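Notas para la charla, jueves, 2 de diciembre de 2021
Drones de vigilancia costera: lo que promete el folleto

Empezar sin saludo largo. Preguntar a la sala quién ha visto volar el Orkero con mar de fondo. Esperar.

Wetosus anuncia 50 horas de autonomía. Esa cifra sale de un ensayo sin carga útil y con viento flojo. Con radar y cámara térmica no he encontrado ningún dato publicado, y lo he pedido dos veces.

Segundo punto: el techo de 4000 metros. ¿Para qué lo quiere una patrullera que busca lanchas a ras de agua? Pausa. Queda bien en la tabla comparativa, nada más.

Ejercicio de octubre en Wendby: 6 salidas previstas. El informe habla de «resultados satisfactorios» y no dice cuántas se completaron. Leer la frase en voz alta, despacio.

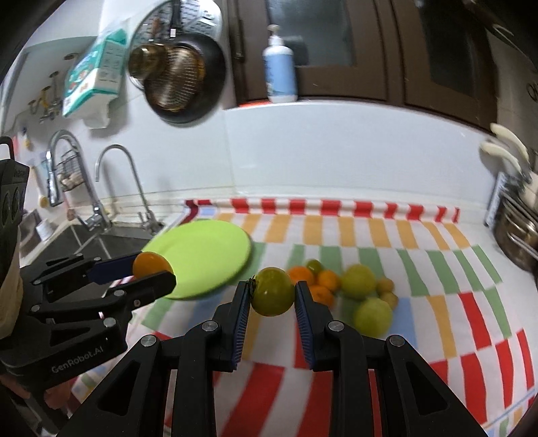
Tercer punto, el enlace de datos. El sistema Petkov se presenta como resistente a interferencias. Resistente a cuáles, con qué potencia, a qué distancia. El anexo tiene 457 páginas y dedica al asunto un párrafo.

Si preguntan por el precio: no hay contrato firmado, no especular.

Cerrar con la petición concreta: ensayo con carga completa y observadores ajenos al fabricante. Turno de preguntas.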